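Right, the strap drawer. I have been putting this off since we moved in and today I finally pulled the whole thing out and tipped it on the floor. Thread, because I am having far too good a time!

1/ Some background. Every bit of webbing, ribbon, edging and trim in this flat lives in one deep drawer under the window. I sew bags, I mend bags, I take old bags apart. Nothing ever gets thrown away. The drawer had stopped closing.

2/ First job was measuring. I know, I know, but I love this bit. Anything shorter than 12 cm goes in the scrap tin for zip pulls and hanging loops. Anything longer gets rolled up and pinned with a paper label saying how long it is.

3/ Best find so far: a roll of the old Dobos cotton tape, the really soft one, with 87 cm left on it. I was certain I'd used the last of it on a rucksack. That is two sets of apron ties if I'm careful - or one set and a very smart dog lead.

4/ Also in there: five odd buckles, a bit of curtain header, a receipt from Metik for thread I have no memory of buying, and a whole bag of poppers. The poppers are going straight on the side by the machine because I have two purses waiting for them.

5/ Now, greys. I used to think grey was grey. Then you start putting greys next to each other in daylight and they're all over the place, warm ones, blue ones, shiny ones, ones like wet slate. I've spent ages just on this pile and I'm not even sorry.

6/ And texture! A plain dark grey next to a paler silvery one with a fine pattern in it is just lovely. The light does all the work. I want a whole bag built around that pairing.
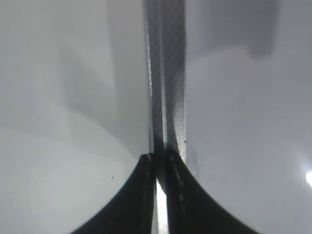

Dark grey and silver, side by side. Look at that tiny texture!

7/ A few of you always ask how I store the stiffer, flatter stuff. On its edge, never folded. A fold line in stiff trim stays for good and you'll see it every time you look at the finished thing. I stand mine up in a Cliritz letter rack that was meant for the hallway and it works a treat.

8/ Soft tapes get rolled round a bit of card, loose end tucked in. Don't use elastic bands. I did that for years and they go sticky and leave a mark, and then you're cutting off the good end of your ribbon and having a little cry.

9/ Had a go at totting up the lot on the back of an envelope. Around 647 cm of usable stuff in the grey pile alone. That's before I've even looked at the browns. The browns are in a Turkska shoebox and the lid is bulging.

10/ Plan for October: one small crossbody bag, dark grey body, silvery trim down one side only. I've drawn it four times already and keep moving the pocket. At the moment the pocket is on the back, but I do like it on the front with a flap.

11/ If you've got a drawer like this, do it! Put the radio on, get a big mug of tea, sit on the floor. You will find things you'd have gone out and bought again next week. I've already crossed three things off my shopping list.

12/ Drawer update: it closes! With a bit of a shove on the left side, but it closes. Browns tomorrow, and if anyone has a good way of keeping velvet ribbon from getting crushed then please tell me, I'm all ears.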